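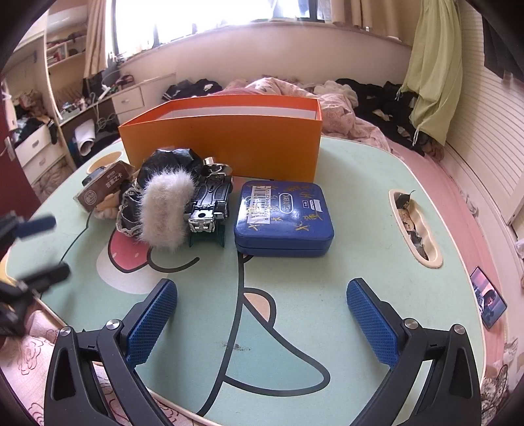 Section 4: First Start and Break-In

By this point the Fallico kit engine should be bolted into your car, the hood should be off and leaning somewhere it will get scratched, and you should have between zero and three fasteners left over. Zero is best. If you have more than three, go back to Section 3.

The steps below cover the Fallico 434 small-block with the Jornach standalone ignition box. If you bought the Dinu ignition instead, the order is the same but the wiring colors are not, and you need the Dinu supplement. Please don't guess. Silviu Moldovan on our tech line has heard every version of "the red one looked right" and has stopped being nice about it.

4.1 What you need on hand

Break-in oil, non-synthetic, enough to fill the pan and the filter
A second full charge of the same oil
Two oil filters
A timing light
A mechanical oil pressure gauge, connected before the engine ever turns over
A fire extinguisher you can reach without walking past the engine
A helper who can turn a key and follow instructions, in that order

Note: The oil pressure gauge in your dashboard was designed to reassure the original owner. It may be right. Use the mechanical one anyway.

4.2 Prime the oil system

1. Disconnect the power lead to the ignition box. Tape the end.

2. Mark the position of the distributor housing and rotor with a paint pen, then pull the distributor. A pencil mark will vanish the moment you touch it with an oily thumb.

3. Fill the filter halfway with break-in oil, wet the gasket, and spin it on hand tight plus three quarters of a turn.

4. Fill the pan to the upper mark on the dipstick.

5. Put the priming shaft (bag 7) into the distributor hole and drive it with a half-inch drill, in the direction shown on the tag wired to the shaft. The drill will spin freely, then load up hard. Hold on to it.

6. Keep the drill turning until the mechanical gauge shows steady pressure. Have your helper turn the crank slowly with a breaker bar, two full turns, while you keep priming.

7. Look for oil at every rocker arm. If one stays dry, keep going. If it's still dry after five more minutes, stop and call us.

8. Reinstall the distributor to your marks. Check the oil level again and top it up.

CAUTION: Don't skip priming on the grounds that the engine was "oiled at assembly." It was. So is a salad.

4.3 Cooling system

1. Fill the radiator with plain distilled water for the first run. Coolant goes in later, once you're sure you won't be wearing it.

2. Open the bleed screw on the thermostat housing until water comes out with no bubbles, then close it.

3. Squeeze the upper hose several times, check the level, add more.

4. Wire the electric fan straight to the battery through the fused lead in bag 9. The thermostatic switch can have its turn after break-in.

4.4 Set the initial timing

1. Remove the number one spark plug and turn the crank by hand, thumb over the hole, until you feel pressure building.

2. Line up the damper with the 12-degree mark before top dead center.

3. Check that the rotor points at the number one terminal. If it points at the firewall terminal directly opposite, you are on the wrong stroke. Turn the crank one full revolution and try again.

4. Snug the distributor clamp so the housing can still be turned with firm effort.

5. Put the plug back. Reconnect the ignition box.
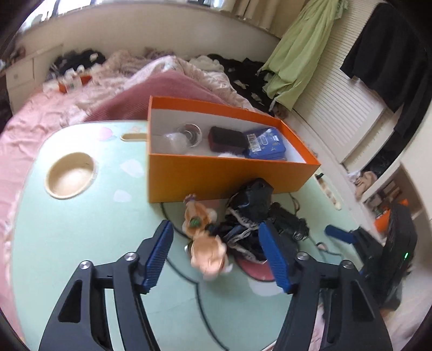 Can I set the timing with the engine cranking and skip the thumb business?
Cranking it over and over to find the mark wipes the assembly lube off the cam lobes, so do it by hand with the plug out. It takes ten minutes.

4.5 Start the engine

Read this whole part before anybody touches the key. Once the engine lights you will be busy, and it will be loud, and nobody looks good flipping pages with wet gloves.

1. Roll the car outside or open every door you have. Chock both rear wheels. Transmission in neutral, parking brake on.

2. Fill the carburetor bowls through the vent tubes, using the squeeze bottle. Don't pour gas down the throat of the carburetor. We know your uncle did.

3. Station your helper at the key. Stand at the side of the car, never in line with the fan.

4. Crank for no more than ten seconds at a time. If it doesn't catch after three tries, stop and go to the table in Section 9.

5. As soon as it fires, check the mechanical gauge. No pressure within five seconds means shut it down.

6. Bring the engine up to 2,000 rpm right away. Do not let it idle. You will want to let it idle, so you can stand there and listen to it with your arms folded. Later.

7. Hold between 2,000 and 2,500 rpm for twenty minutes, moving the speed up and down a little. If you have to stop for a leak or for the neighbors, fix it, restart, and finish the remaining time.

8. During the run, check the timing with the light and set it to the figure on your build card.

Note: New headers smoke. Paint, fingerprints and shipping oil all burn off in the first few minutes. Smoke from the headers is fine. Smoke from wiring is a different color and smells like money.

CAUTION: If water temperature passes 220 degrees, shut the engine off and let it cool fully before you open anything. The radiator cap stays on.

4.6 After the first run

1. Let the engine cool. Drain the oil while it's still warm but no longer able to hurt you.

2. Cut the old filter open with the filter cutter, spread the pleats, and look. A faint gray shimmer is normal. Flakes you can pick up with a fingernail are not.

3. Fit the second filter and refill with break-in oil.

4. Retorque the header bolts and intake bolts to the values on your build card. They will have moved. The header bolts will move again next week.

5. Drain the water and fill with a 50/50 coolant mix. Bleed as before.

6. Set idle to 850 rpm with the transmission in neutral. If your build card shows the Skullen camshaft, set it to 1000 and accept that the mirrors will shake.

4.7 The first miles

1. For the first 100 miles, vary your speed and stay under 4,000 rpm. Use moderate throttle, then lift and let the engine slow the car down. This helps seat the rings. Cruising at one speed on the interstate does next to nothing for them.

2. At 100 miles, change the oil and filter again and check the valve lash. Yes, again. Oil is cheaper than a crankshaft, although Silviu Nedelcu, who prices our crankshafts, would be happy to hear from you either way.

3. From there to 1000 miles, use full throttle in short bursts only. No track days and no towing.

4. At 1000 miles, change to the oil of your choice. Opinions on which one can be found on the internet in any quantity.

Note: Write each oil change on the card in the back of this manual. A warranty claim without the card will be read with interest and sent back.

4.8 Change to this section

Revised 2020-10-22. Step 5 of 4.2 now sends you to the tag for drill direction. The printing from May told you to run the drill clockwise for both pump types, and it was wrong for one of them. If you have that printing and your gauge never moved, your pump is probably fine. Stop, check the tag, and prime it again from the top of 4.2.

Continue to Section 5, Hood Alignment, when the engine has passed its first 100 miles or when it starts to rain, whichever comes first.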